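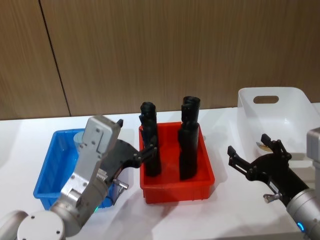

According to Sevim Duman, her first records request to the city of Stuston came back with 200 pages of parking contracts and not one line on the street cameras. She had asked for "everything on surveillance."

Filed under: Privacy > Your Rights > How-To
August 8, 2019, by Li-hua Chu
Print this page | E-mail to a friend

How to Ask Your Town for Its Camera Records

You don't need a lawyer to find out what cameras your local police use. You need a short letter and some patience.

1. Find the right office. Look for "public records" or "city clerk" on the town website. If the police department has its own records desk, send the letter there and copy the clerk.

2. Name the documents. Ask for contracts, invoices, written policies and training materials. Give the name of the system if you know it. In Stuston that was Tronano, and the second request went through once the name was in it.

3. Set a date range. Mine ran from December of last year to the day I mailed the letter. A narrow range costs less to search and is harder to refuse as too broad.

4. Put a limit on fees. I write: "Please contact me before doing any work that will cost more than $40." Ask for electronic copies, too. Paper is often billed by the page.

5. Don't explain yourself. In most states you don't have to say why you want the records. If a form has a box for it, try leaving it blank.

6. Keep copies. Save the letter, the confirmation and the name of anyone you talk to by phone.

7. Follow up. Deadlines differ by state, so look up yours before you send anything. Once it passes, write again and quote the date of the first letter. My last request took 33 days and two reminders.

If pages come back blacked out, ask in writing which exemption was used for each one. A denial should also tell you how to appeal. Check the appeal deadline the day the denial arrives, as some are short.

Print this page | E-mail to a friend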